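How Do Patterns Get onto Cloth?
3/17/20
By the children's page editor, Groltidthorpe

Look at the curtains in your room, or at your favourite pyjamas. Maybe there are stripes on them, or stars, or leaves. Have you ever asked yourself how the stars came there? Did somebody paint them one by one? Did they grow together with the cotton? In this text I will explain it, step by step.

First we must know what cloth is. Most cloth is made from threads, and the threads go over and under each other, very close together. This is called weaving. When the cloth comes from the loom (the loom is the machine which weaves), it often has a dull colour, a little yellow or a little grey. It may also feel stiff. Before anybody can print on it, it must be washed well. If there is oil or dust in the threads, the colour does not hold there, and the pattern gets pale spots.

There are two ways to give cloth a pattern. The first way is to use threads of different colours already when you weave. In this way you get checks and stripes, like on many tea towels. Turn such a tea towel over and you will often see the same stripes on the back. The second way is to put the pattern on top when the cloth is finished. This is printing. On the back of a printed cloth the colours are often much weaker. You can try it at home with a shirt or a pillowcase, and you will soon know which is which.

The oldest way of printing uses a block of wood. A person draws a shape on the block, for example a leaf, and cuts away all the wood that does not belong to the leaf. Now the leaf stands up a little from the block. The printer presses it into colour, then puts it on the cloth and hits it once with the hand. There is the leaf! Then the printer lifts the block and puts it down again next to the first leaf, and so on, until the whole cloth is full.

If you have ever cut a potato in half and made stamps from it, you have done the same work as a block printer.

In the small town of Skonditz there was once a workshop with 280 wooden blocks on its shelves. Some were as small as a biscuit, and some were so heavy that a child could not lift them. Every colour needed its own block. For a red flower with a green stem and a brown leaf you needed 3 blocks, and they had to meet in exactly the right place. When the green block slipped, the stem stood beside the flower and not under it. The printers called this "a flower on holiday". 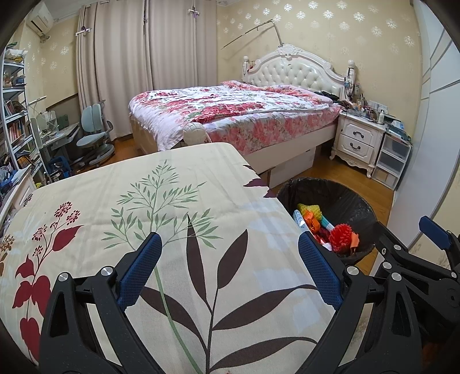 Plants have been a favourite subject for printers for a very long time, and there is a good reason for it. A leaf can be turned in any direction and it still looks right. A house or a horse looks strange when it stands on its head, but a twig does not mind. So the person who draws the pattern can fill every empty corner with a twig or a small leaf. Also the plants do not need to have their true colours. Leaves can be red or blue, and we still understand that they are leaves.

Now comes the most clever part, and it is called the repeat. A long piece of cloth does not have a new picture on every metre. It has one picture, which comes again and again. The difficult thing is that we should not see where one picture stops and the next one starts. The left side must fit to the right side, and the top must fit to the bottom, like pieces of a puzzle. If half a flower goes out on the right, the other half must come in on the left.

You can search for the repeat yourself. Choose one flower on a curtain and put your finger on it. Then go slowly to the side until you find exactly the same flower. Now you know how wide the picture is. On some cloths it is only as wide as your hand. On others you must walk a few steps – and on a small cushion you will perhaps not find it at all.

Today only few people print with wooden blocks. In a factory like Degefa, by the river Gamska, the cloth runs under big metal rollers with tiny holes in them. Each roller gives one colour. The cloth goes under the first roller, then the second, then the third, and at the end the whole pattern is there. In one minute 20 metres of cloth can run through the machine. A block printer needed many hours for that. Other factories use printers with ink, a little like the one you may have at home, but much wider.

After printing, the cloth is still not ready. The colour sits on the threads and could come off in the first wash. For this reason the cloth goes through hot steam. The steam helps the colour to go deep into the threads and to stay there. Then the cloth is washed once more, dried, and rolled up. From one roll you can sew bedcovers, dresses, bags, or a tent for your teddy bear.

Words to remember

Loom: a machine for weaving cloth.
Block: a piece of wood with a shape cut into it, used like a stamp.
Repeat: the part of a pattern which comes again and again.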